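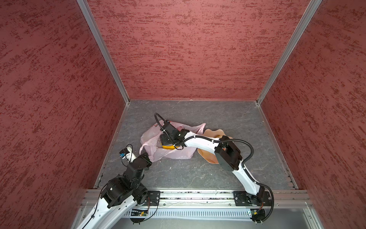 ¿Se puede hacer ejercicio mientras te están dando quimioterapia?

En mi caso la oncóloga me dijo que sí, con cabeza y avisándola antes, y llevo desde mayo saliendo a caminar casi todos los días. A cada persona le dirán una cosa según cómo esté de defensas, de anemia o de lo que lleve encima, así que lo primero es preguntarlo en la consulta (yo tardé tres ciclos en atreverme, fíjate qué tontería).

Me habéis escrito varias preguntándome por esto después de la entrada sobre el catéter, y como contestar una por una se me hace cuesta arriba, lo pongo todo aquí junto. Perdonad si me enrollo, que ya me conocéis.

Cuando me diagnosticaron el cáncer de mama lo que me pedía el cuerpo era sofá. Mi madre me traía caldo, mi hermana me traía mantas y entre las dos me tenían envuelta como un canelón. Lo hacían con todo el cariño del mundo y yo me dejaba, pero al cabo de unas semanas subía las escaleras de casa y tenía que pararme en el rellano a coger aire. Se lo comenté a Jussara Bastos, la enfermera del hospital de día - un sol de mujer, ya os he hablado de ella -, y me apuntó en un papelito el nombre del fisioterapeuta, Sebastião Cavalcanti, que lleva el grupo de los lunes en la sala Lacerda.

Fui con un miedo tremendo. Pensaba que me iban a poner a hacer sentadillas con el pañuelo en la cabeza y el estómago del revés. Pues el primer día estuvimos media tarde hablando: qué hacía yo antes, si dormía, si me dolía algo al levantar el brazo. Luego me hizo caminar por el pasillo a mi ritmo, levantarme y sentarme de una silla unas cuantas veces y poco más. Salí cansada, pero con un cansancio distinto, de los que dan hambre.

Lo que hago ahora es bastante sencillo. Camino unos 40 minutos por el paseo del río si me encuentro bien, y si me encuentro regular doy la vuelta a la manzana y ya está. Dos veces por semana hago ejercicios con una goma elástica, de las flojitas, sentada en la cocina mientras se hace el arroz. Los días siguientes a la infusión no hago casi nada. El segundo y el tercero son los peores para mí, con ese sabor a moneda en la boca, y esos días me permito el sofá, las mantas y el caldo (el caldo de mi madre, además, está buenísimo).

Sebastião me dio también una lista de cosas por las que tengo que parar y llamar: fiebre, mareo, dolor en el pecho, que me falte el aire más de la cuenta o que se me hinche el brazo. La tengo en la nevera con un imán. Una vez llamé, por unas décimas que luego quedaron en nada, y Jussara me riñó un poquito por haber esperado hasta la noche. Tenía toda la razón.

¿Me quita el cansancio? Del todo, no. Hay tardes en que me quedo dormida con el libro en la cara. Pero duermo mejor por la noche, tengo más ganas de comer y, sobre todo, salgo de casa, veo los patos, saludo al señor del quiosco. Mi récord está en 3379 pasos en una sola mañana, que antes me habría parecido una miseria y que ese día celebré con un helado de avellana como si hubiera corrido una maratón!

Al grupo vamos cinco personas, cada una con lo suyo. Hay quien viene dos lunes seguidos y luego falta un mes, y cuando vuelve le guardamos la silla de la ventana, que es la que tiene mejor luz. De los tratamientos hablamos menos de lo que os imagináis. De recetas y de series, muchísimo.

Me quedan dos ciclos y después viene la radioterapia, y ya le he preguntado a la oncóloga si podré seguir caminando. Me ha dicho que lo vemos en la próxima visita, con la analítica delante. Cuando lo sepa os lo cuento, y la que quiera la receta del caldo que me la pida en los comentarios, que mi madre ha dado permiso.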